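Home / Tables and benches / Work tables / The Nerkley

The Nerkley work table, matt white

Supplied flat, with legs. Chairs, lamps and willpower sold separately.

In stock at the Jirkden warehouse
Delivery to the kerb or to the room of your choice (see below, and please do see below)

We have sold tables for long enough to know that hardly anyone wakes up wanting one. People want to make curtains, or get the paperwork off the bed, or stop doing jigsaws on a tray that also has to hold supper. The table is the thing standing between them and all that, and they would like it to arrive soon and not wobble.

The Nerkley is our plainest table and our best seller, a fact that has caused some hurt feelings among the more expensive ones. It is a long white top on four legs. It has no drawers, no charging socket, no shelf for a printer and no hole in the corner for cables to fall down. We did once ask Postma, who make it for us, whether it could have a drawer. They sent back a drawing of the same table with a drawer that cost more than the table, and we took the hint.

What you get

One top, 150 cm long and half as deep as that
Four legs, grey, each with a screw foot
Eight bolts, and a small bag containing a spare one
The key that fits the bolts
One sheet of instructions, mostly pictures

Weight when assembled: 30 kg
Height: ordinary desk height, adjustable slightly at the feet
Guarantee: 2 years on the top and the legs
Made by: Postma, for Zurus

About the top

White, smooth and matt. The matt part matters more than you would think. We used to stock a gloss version, and it was very handsome in the showroom for as long as no one switched a light on. Under a ceiling lamp it gave you a second ceiling lamp, upside down, in the middle of whatever you were trying to read. Customers who draw, sew or cut paper sent theirs back in such numbers that we ended up with a stack of them behind the office door, where they served as a kind of mirror for checking whether it was raining.

Matt has its own drawback and you may as well hear it from us. It holds on to pencil. A soft pencil will leave a faint grey track where your ruler has slid about, and a dry cloth will only move it to somewhere new. Use a damp cloth with a drop of washing-up liquid, then a second damp cloth without, then a dry one. If that sounds like a lot of cloths, put a sheet of lining paper down and work on that.

Ballpoint comes off if you are quick. Felt pen mostly comes off. Permanent marker does what it says on the barrel. We are asked weekly if there is a trick to it, and people then tell us about toothpaste. Toothpaste polishes the matt finish, so you will have swapped a black mark for a shiny one, with a minty smell for an afternoon.

Please don't cut straight on to it. We know you will only be doing the one little cut, and so did everybody who has ever rung us about a cut.

Hot things

Mugs are fine. Teapots are fine on a mat. An iron is not fine, and neither is a pan straight from the hob, a glue gun left lying on its side or a candle that was only going to be lit for a minute. Scorch marks are not covered by the guarantee, however well the story is told. Some of them have been told extremely well.

The legs

These bolt on at the corners, two bolts to a leg, and the foot of each one screws in and out so that you can deal with the floor you have. Most floors are worse than their owners believe. Put the table where it is going to live before you adjust anything. Then press on each corner in turn, find the one that dips, and turn that foot out until it stops. Resist the urge to adjust all four. People who adjust all four tend to end up with a taller table that wobbles exactly as before.

If you are on thick carpet, leave it a few days and do it again. Carpet gives way slowly and unevenly, usually in the corner you cannot reach.

The legs come off again just as easily, and we would encourage this if you are moving house. A Nerkley will go through a normal doorway on its side with the legs off. With the legs on it will go through as far as the second pair and then stay there, with one of you in each room.

Putting it together

Allow half an hour, or an evening if there are two of you and you both have views.

Lay a blanket on the floor and put the top face down on it. Start all the bolts by hand before tightening any. This is printed on the sheet in bold and is the step most often left out, after which the last bolt will not line up and we receive a photograph of it. Once everything has been started, go round with the key and nip them up, then go round again. Turn the table over with help. It isn't a monstrous weight, but it is an awkward one, and picking it up by two legs and heaving is how a leg gets bent.

The key is the cheap sort. It will do this job and perhaps one other. Keep it taped to the underside of the top, where you will forget it is, and where whoever owns the table next will be delighted to find it.

What people use it for

Sewing, more than anything. The top is long enough to lay out a trouser leg, and pale enough that a dropped pin shows up, unless it is a white-headed pin, in which case you will find it later in the traditional way.

After that come desks. Many of these are bought as temporary desks in a spare room and have been temporary for years. It takes two people side by side if they are fond of each other, or one person and the things that one person has been meaning to file.

We also sell a fair few to schools, workshops and people who mend clocks. For anything involving a vice, a drill or hammering, look at the Nerkley Heavy instead. The ordinary one will put up with a certain amount of thumping, but the bolts work loose and then you get a rattle which seems to come from anywhere except the bolts.

It is not a dining table. We don't mean it will refuse. It is only that a plain white table under a bright light makes any dinner look as if it is waiting for results. A cloth helps.

What it is not good at

Living outdoors, including in a shed with "a bit of damp". Standing in a bay window for years with a plant pot in the same spot, after which you will own a white table with a whiter circle. Being stood on. We know the light bulb is just out of reach.

Delivery

Kerbside delivery is included. It means what it says: the driver will bring the box to the edge of your property and wish you well. The box is long, flat and has no handles, and it catches the wind beautifully.

Room of choice costs extra and needs booking when you order. The crew will carry the box up to your room, provided the stairs go there in a reasonable manner. Spiral stairs, ladders and lofts do not count as reasonable. If you aren't certain about a tight turn, measure it before you order. Measuring it while two people stand underneath holding the box is a popular alternative, but we don't recommend it.

We shut the warehouse for stocktaking for part of August, so orders placed then go out a little later. The website will tell you this cheerfully at the checkout, in small print, and this is our attempt to tell you in larger print.

Returns

If you change your mind, send it back unassembled in the box it came in. If you have assembled it, we will still talk to you, but there will be a charge, and it goes up if the box has become a den. We quite understand about dens.

Damage in transit is our problem. Look at the corners as soon as you open the box and tell us the same day if one has been knocked. We can send a new top by itself, without legs, so there is no need to undo your life's work.

Spares

Single legs, screw feet, bolts and keys are kept at Jirkden and can be ordered by post or through the spares page. Feet are what people lose. We have no idea where they go. They are black, they are the size of a large button, and they are probably in the vacuum cleaner.

Goes with

Nerkley Heavy, the same shape with thicker legs and a sterner manner
Nerkley bench, for those who find chairs too comfortable
Lining paper, wide roll
Felt pads for wooden floors, sold in a sheet with more pads than any table has feet

Customer comments
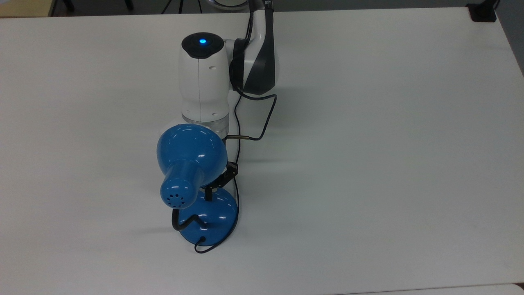
Four stars from me. Mine has been up since the spring with a sewing machine on one end and the tax return on the other, and it only wobbled until I did the thing with the one foot. Yes, I'd adjusted all four first. The pencil marks do come off the way you say, though it took me more cloths. I've dropped a star over the felt pads: they stuck to my socks before they ever stuck to the table, and I'd like to know if the bench needs the same ones or a smaller size.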